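January, after the second tea

Maple board is back on the blue perforated bench. This is the third plank from the Jurwood delivery and the only one that has agreed to lie flat. Wavy grain, a few darker knots, and a small dark spot near the lower middle which Aslak Sandberg wants kept because it has "character". He is not the one who has to sand round it.

Put the foam shapes out to try the layout for the Gornstead play table. First go had everything in the middle and looked like a spilt lunch. Second go, everything pushed out towards the edges, middle left clear for small elbows. Better. The green star wants to be further from the red one, or the two will be fought over.

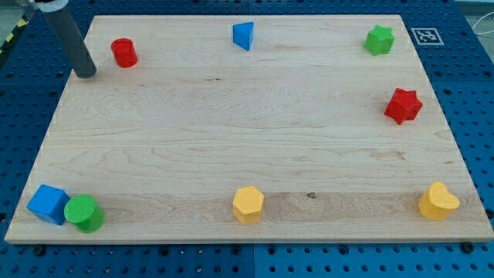
Layout 2, foam shapes on the maple. Middle kept clear.

Green cylinder is too close to the blue cube, they nearly touch. Move it along by a hand's width before marking up. The yellow hexagon can stay where it is, I have grown fond of it.

Length is still meant to be 900 mm. Grønli's drawing says so, Grønli's email says something else, and I have written to ask which of them is in charge.

To do:
Trace round each shape in soft pencil, not the biro again.
Test recess 6 mm deep in the offcut first.
Two coats of the Prakura oil on the underside, see if it yellows.
Find whoever has the good square. Aslak says it isn't him.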